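Chapter 4
Where Alphabets Come From

Say the word "bat" out loud, slowly. You just made three sounds, one after another, and if you can read this sentence you can also write those sounds down with three marks. It feels like the most natural thing in the world. It isn't natural at all! People talked for many thousands of years before anyone thought of chopping speech into pieces that small, and most of the early writing systems we know of never did it.

In Chapter 3 we looked at scripts in which a sign stands for a whole word or a whole syllable. These systems work beautifully, and some of them lasted for thousands of years. But they ask a lot of a beginner. A scribe in training might need 600 signs before a simple letter or tax record made sense. An alphabet asks for a couple of dozen, and then (this is the part I love) it lets you write down words you have never seen written before, including ones you made up this morning. 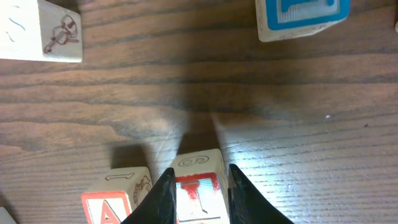
How do you get from pictures to letters? The key step is called the acrophonic principle, a long name for a simple trick. You draw a thing, and the drawing stands only for the first sound of that thing's name. Suppose English worked this way. A sketch of a bee would mean "b," a sketch of an apple would mean the short "a," and a sketch of a tent would mean "t." Draw bee, apple, tent and you have spelled "bat," with no bees anywhere in the meaning.

Our letter A has a history of this kind. Turn it upside down and you may spot the head of an ox, horns and all. The early Semitic word for ox began with a catch in the throat, and the sign stood for that sound. When Greek speakers borrowed the letter they had no use for the catch, so they put the sign to work as a vowel. Other letters went through similar changes, and we will trace several of them in Section 4.3.

To keep things manageable, this chapter makes use of an invented language, Heten, and the small town of Genach where it is spoken. You met Heten briefly in the exercises for Chapter 2. Its speakers have 46 word signs and no alphabet, and over the next four sections you will help them build one. Be ready to argue with your classmates. There is more than one good answer, and the arguments are half the fun.

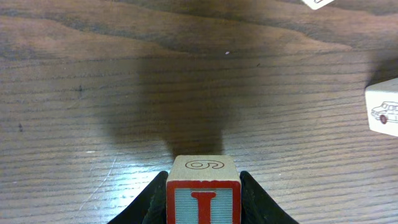
One caution before we start. A letter has a shape, a name, and a sound, and these three can drift apart. The shape may flip or rotate as scribes change the direction they write in. The name may vanish, or travel to a new language where it means nothing. The sound may shift while the spelling stays put, which is how English ended up with the "k" in "knee." Whenever you meet a claim about the history of a letter, ask which of the three it is talking about.

Key terms for this chapter: acrophonic principle, abjad, vowel letter, letter name, direction of writing

4.1 Signs for Sounds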